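About Varnard

Varnard is an evening school for adults who want to learn bookkeeping and payroll. We teach people who already have a job, are between jobs, or run a small business and are tired of handing a shoebox of receipts to someone else every spring. The school has two sites, Varnard Main on Proneck Street and the smaller Simiyu Annex across the river.

How we started

The school began as a single class above a print shop. The first students were mostly shop owners from the same few blocks. They wanted to know how to read a balance sheet and what their accountant was charging them for. The class filled up, a second one was added for people who wanted to do the work for a living, and that second class became the program we run today.

We moved to Proneck Street when the print shop needed its upstairs back. The Simiyu Annex opened later, after a lot of students told us the last bus over the bridge left before class ended.

What we teach

The main program is called Bookkeeping from the Ground Up. It covers double entry, bank reconciliation, accounts payable and receivable, month-end close, and basic financial statements. Students work on paper for the first part of the course and move to software after that. Some students find the paper part slow. We have kept it anyway, and people who come back to visit usually tell us it was the part that stuck.

Payroll is a separate course. It covers wage and hour rules, withholding, deductions, quarterly filings and year-end forms. You can take it alone if you already keep books.

We also run short workshops for small business owners on sales tax, invoicing, and getting records ready for a tax preparer. The tax workshops fill early, and we stop taking names for them in April. 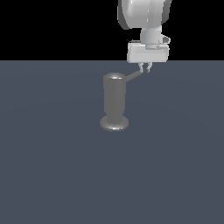
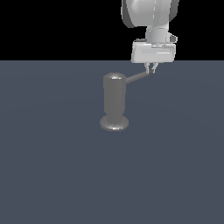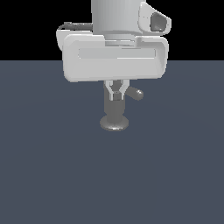
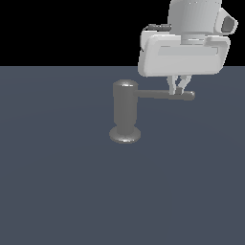
Do I need to be good at math to take the bookkeeping course?
You need to be able to add, subtract, multiply, divide and work out a percentage, with a calculator if you like. Most of the course is about deciding where an entry belongs and finding out why two totals don't match. If you haven't done percentages in a long time, come to the free review evening before the first class.

Class times and size

Classes start at 6:15 p.m. and end at 8:45 p.m. with a short break. The doors open at 5:30 and you are welcome to come early and use the study room. Coffee is in the hallway. Please don't take food into the computer room.

If you miss a class at one site, you can usually make it up at the other, where the same lesson is taught later in the week. Call the office first so we can check that there is a seat.

The practice company

Every student in the main program keeps a full set of books for a practice company called Drustura Hardware. Drustura buys stock, pays rent, bounces the occasional check and loses receipts. The file has 300 transactions in it, and a few of them are wrong on purpose. Finding those is part of the final assignment.

We rewrite the Drustura file from time to time. The current version added online sales and a delivery van with a loan on it. The van has caused more questions in the study room than anything else in the file.

Our instructors

All of our instructors have worked as bookkeepers, payroll clerks or accountants for at least 5 years before they teach here. Most of them still do. That means the occasional swapped evening around filing deadlines, and we let students know ahead of time when it happens.

Fees and payment

The fee for each course is on the course page and includes the workbook. You can pay in full or in monthly installments, and we don't charge extra for installments. If your employer is paying, we can send them the invoice directly. A refund is available up to the end of the second class, less the cost of the workbook if you have written in it.

After the course

Students who finish get a certificate from the school. It is not a license, and we say so at the first class. We keep a board of local openings outside the office at Proneck Street, and employers are welcome to send us notices for it. We take down anything that doesn't list the pay.

Getting in touch

The office at Proneck Street is open from 1 p.m. until classes end. The Simiyu Annex has no office staff, so please send all questions to Proneck Street. Parking is behind the building, through the gate on the left.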